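Início | Notícias | Ciência | Robótica | Contato

Volante de videogame vira teste para dois braços robóticos

5 de março de 2023 – Redação

Girar um volante parece fácil. Para um robô de dois braços, nem tanto. O grupo da pesquisadora Loubna Soliman, do laboratório Nolodeck, divulgou um método para treinar garras a manipular peças que giram, tem botões e ainda arrastam fio.

O objeto escolhido é um volante de simulador de corrida, preto, com base própria, em cima de um tapete verde.

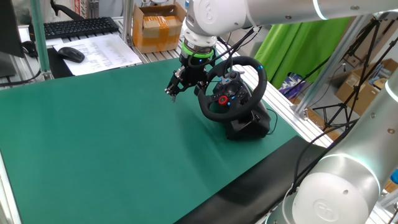
O método se chama Nimri. Em resumo – uma pessoa conduz os braços à distância, o sistema grava tudo e depois aprende a repetir o movimento sozinho. A diferença está na hora de juntar as imagens. As câmeras fixas dão a posição geral da peça, as do punho entram só na aproximação final. O peso de cada uma muda a cada instante, conforme a distancia até o objeto.

Foram 3140 demonstrações gravadas, em 38 tarefas. Pegar pelo aro, virar a peça, empurrar para o lado, apertar botão.
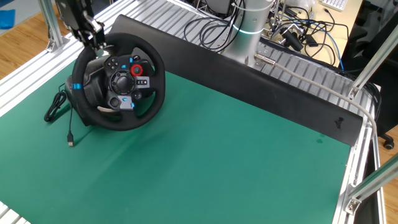 O cabo foi a parte chata, segundo Soliman. "O fio muda de forma toda hora, a rede se confundia e tentava pegar o fio no lugar do aro", conta. A solução foi incluir no treino mais de 100 gravações com o cabo em posições diferentes. Enrolado, esticado, passando por baixo da peça.

Já Tudur Gwilliam, que cuidou da parte de visão, diz que o preto sobre preto também atrapalha. Aro, base e parte dos botões têm quase a mesma cor, sobra pouco contraste. As marcas azuis ajudam a rede a se orientar.
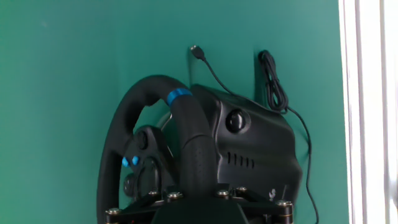 Volante e base vistos pela câmera no punho do robô; a faixa azul fica perto do topo do aro.

Nos testes finais, com 109 tentativas, o Nimri foi melhor que a versão com pesos fixos nas tarefas de pegar e virar. Nos botões pequenos a vantagem quase some. A equipe credita isso à resolução da câmera e a folga nos dedos da garra.

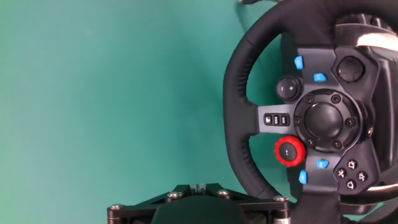 Próximo passo: repetir o estudo com peças de outros formatos e em outra bancada, da empresa parceira Cituvier. Código e gravações devem sair em julho, ainda sem licença definida. O artigo está em revisão – Wulan Ong assina como coautora.

Comentários (3)

Ghizlane Bouazza: Usaram force feedback ligado ou desligado? Muda bastante a resistencia do aro, faltou dizer na matéria.

Asmaa Younis: interessante o peso variável das câmeras. queria ver isso com objeto transparente, aí sim complica

bruno_m: 109 tentativas no total ou por tarefa?? se for no total é pouco

Leia também
Bruser mostra garra com dedos trocáveis
Como calibrar duas câmeras sem parar o robô
Cituvier abre vagas para estágio em automação
Cabos e fios: o pesadelo da manipulação robótica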